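June
Leen Twal

Flustska motorcycle repair workshops: progress report to the Tanguy fund

The grant covers evening classes in basic motorcycle maintenance at our Drendska unit. We have now run 14 sessions, covering brakes, chains, carburettors and seized fasteners. The last took longer than planned, as most of the older bikes needed broken studs drilled out before any other work could start.

Spending to date is £3,485. Of this, £1,522 went on hand tools and two bench vices, and £900 on the lift, bought second-hand. The rest was consumables and hire of the room.
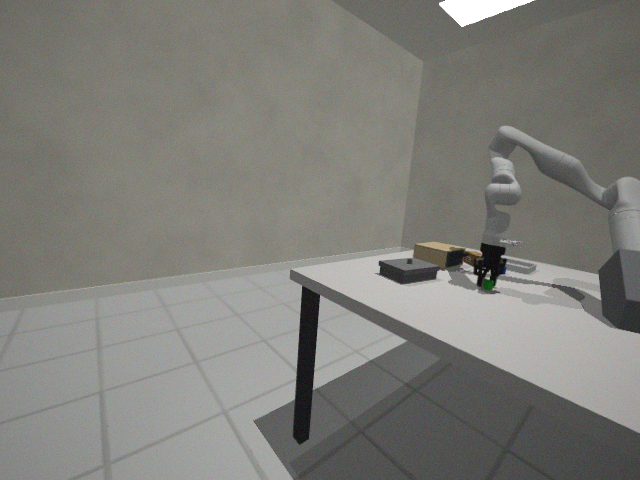

Simulated robot arm over a small green object on the table.

The lift needed a new hydraulic seal, fitted in May. It now holds a loaded bike at full height without creeping. We are still short of a decent torque wrench for the smaller sizes – the one we have does not read properly at low settings, so engine cover bolts are being done by feel.

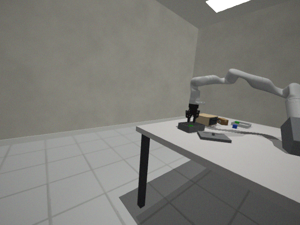 Two-finger gripper above a dark grey tray, computer render.

Next quarter we plan to start on wiring faults and charging systems. The Mimel handouts on wheel bearings are being rewritten, as the first version left out the spacer between the bearings. No change to the budget is requested.

Recent reports
Mimel handouts: first draft
Fitting out the Drendska unit
Tool list and storage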